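Smart thermostat and door lock keep dropping off the network after we moved the router

Posted in Home Systems > Connected Devices
6/8/18

Undden_owner

We bought a house last fall that came with a bunch of smart stuff already in it. The builder put in a Zunach hub, a Zunach thermostat in the hallway, a Lamrani lock on the front door and a handful of light switches that also talk to the hub. All of it worked fine from the day we moved in.

In November we had the internet line moved from the hall closet to the den at the other end of the house. The router went with it. The hub is still in the hall closet because that is where its power supply is screwed to the wall. Since then the thermostat goes offline most nights and the lock shows "not responding" in the app maybe every other day. The light switches never have a problem. The thermostat still heats and cools when it is offline, I just can't change it from my phone, and the schedule changes I make don't go through until it comes back.

Things I have tried: restarting the hub, restarting the router, new batteries in the lock, deleting the thermostat from the app and adding it again. The last one helped for 2 days. The house is one floor and the den is on the far side of the kitchen, so there is a brick chimney and a refrigerator between the router and the closet. The hub is on Wi-Fi right now. It used to be plugged into the router with a cable when they were both in the closet.

I don't want to buy a whole new system if I can help it. My wife wants to go back to a regular key. Is this something I can fix, or did we get stuck with cheap equipment?

Rallness

You pretty much answered it in your second to last paragraph. The hub had a cable before and now it doesn't. Put the cable back.

Your switches work because they talk to the hub directly on their own radio and the hub is close to them. Turning a light on from the wall or from a schedule stored in the hub doesn't need the router. The thermostat is different. The Zunach thermostats I have put in use the house Wi-Fi and only check in with the hub through the router. So the thermostat has to reach the den by itself, and so does the hub, past a chimney. Brick is bad for Wi-Fi and a refrigerator is worse.

The lock is probably a hub problem. When the hub loses the router for a minute, the app can't see anything behind it, and the lock is slow to report back in because it sleeps to save the batteries. The switches are on house power so they come right back and you never notice.

What I would do, in this order:

Run one network cable from the den to the hall closet. If you have a crawl space or an attic this is an afternoon of work. The flat distance in a one-story house is almost never over 100 feet, and you can go a lot farther than that on ordinary cable before it becomes a problem. Use solid copper cable made for inside walls, and keep it away from the electrical wiring where you can. Cross the wiring at a right angle if you have to cross it.

Plug the hub into that cable and turn its Wi-Fi off in the settings. On mine it is under Network, then Connection Type.

While you are in the closet, put in a small switch and a Wi-Fi access point on the same cable. Give the access point the same network name and password as the router. The thermostat is in the hallway, so it will pick up the closer one.
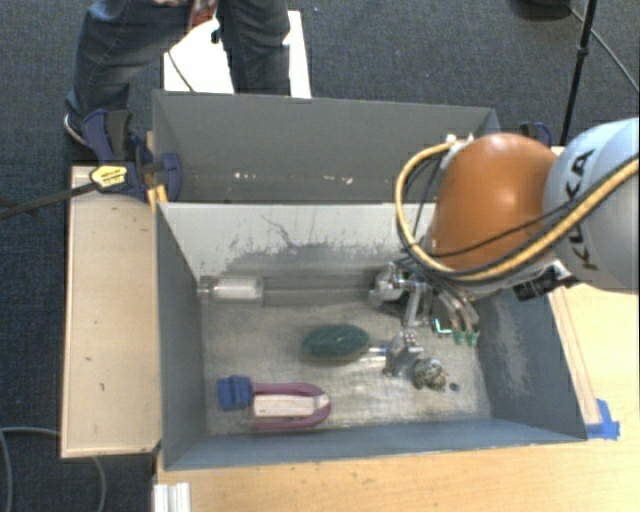

Then remove the thermostat from the app one last time and add it again with the access point running. Leave the router in the den alone. I would not move it back, you paid to have the line run there and you probably want good signal where you sit.

If you can't run a cable, a mesh kit will get you most of the way. Put one unit in the den and the other in the hallway, away from the chimney, and plug the hub into the back of the second unit if it has a port. Check for the port before you buy because some of the small ones don't have it.

As for the equipment, it isn't the best and it isn't junk. I'd keep it.

lakeside_reno

Had the same trouble with a thermostat and it was the channel setting. The router was on automatic and would switch channels in the middle of the night, and the thermostat wouldn't follow. I set the 2.4 band to one channel and it stayed on. Costs nothing to try before you start pulling cable.

Also look at whether your router combines both bands under one name. A lot of these devices only use the slower band and get confused.

Not sure on the lock. We have a keypad with no internet and like it.

Undden_owner

Thanks to both. I fixed the channel first and the thermostat stayed on for 8 nights, then dropped again, so that was part of it but not all. Went up in the attic and there is already a cable going from the closet to the den. The end in the den was behind a blank wall plate. I put a jack on it and plugged the hub in and the lock has been fine since. I have not bought the access point yet. The one I am looking at has a power supply that needs its own outlet and the closet only has one, so I need to sort that out.

Rallness

Get one that takes power over the network cable. The injector goes in the den next to the router and you don't need an outlet in the closet for the access point. You will still need one for the hub and the little switch, so use a decent power strip and don't set it on the floor under coats. Nearly 20 dollars more than the plain version when I bought mine. Check that the switch passes power through to the access point, most of the cheap ones don't, and the box will say if it does.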